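Open day at Rakside, robot table: inspection checklist
Checked by: Etenesh Berhe
Date: 3/27/19

1. Gripper on the mug. OK. For visitors we use only the mug grasp.

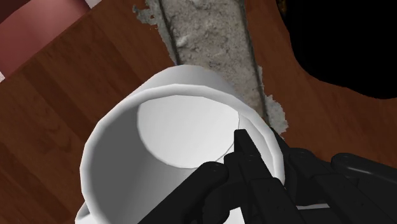

2. Speed limit set before the doors open. OK, but please write the value on the sheet, it was missing.
3. Visitors stay behind the line, 7 in one group. Line must be renewed.

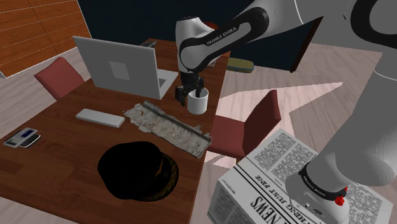
AREA AROUND THE ARM

4. Chairs: two red chairs are at the table. Not OK. Move them out before the first group.
5. Stop button tested by both presenters. OK.
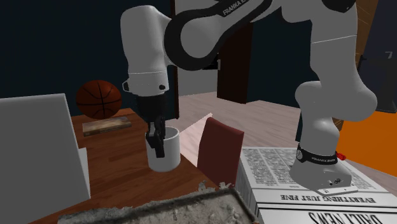 Item 6: arm base on newspaper, fingers in the mug.

Comment: I ask Gusteck to confirm the base fixing.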